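Gripper Comparison Trials: Frequently Asked Questions
Malside Automation Test Centre

Who may book a trial?
Any firm or college with a handling task it wishes to automate may apply. Applicants need not own an arm. Those who do may bring their own controller, subject to a safety check on arrival.

What does a trial include?
A standard booking covers two grippers, compared on the same arm, with the same objects and the same controller settings. The fee is £1,495. A further gripper may be added for £477 if it is requested before the booking is confirmed.

Which grippers are available?
The Centre holds parallel two-finger grippers from Kellaneo and Ruangrit, together with a small stock of suction tools. Fingertip pads may be changed during the trial. Please state the weight of your heaviest item on the application form, as this decides which models can be offered.

May we supply our own objects?
Yes. Items should be clean, dry and free of sharp edges. Where none are supplied, the Centre uses household objects such as mugs, plates and toy bricks, and a drawer task can be included on request.

How are grippers scored?
Each gripper attempts the same set of picks from the same starting positions. Staff record whether the object was lifted, whether it slipped and whether it was set down upright. A mug taken by the rim and a mug taken by the handle are scored separately – results for the two often differ. 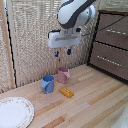 Objects are returned to their starting positions between attempts, and the order in which the grippers are tested is drawn by lot. Scores obtained with different pads are never combined.

Will we receive the recordings?
Camera recordings and controller logs are supplied with the written report, normally within four weeks. Requests for raw force data should be sent to Jitendra Kandpal before the trial begins.

Can a booking be moved?
One change of date is allowed without charge. The Centre is closed on Sunday and throughout June. Applicants who prefer the Tistport site should write to Mayuree Kaewmanee, who keeps the calendar for both locations.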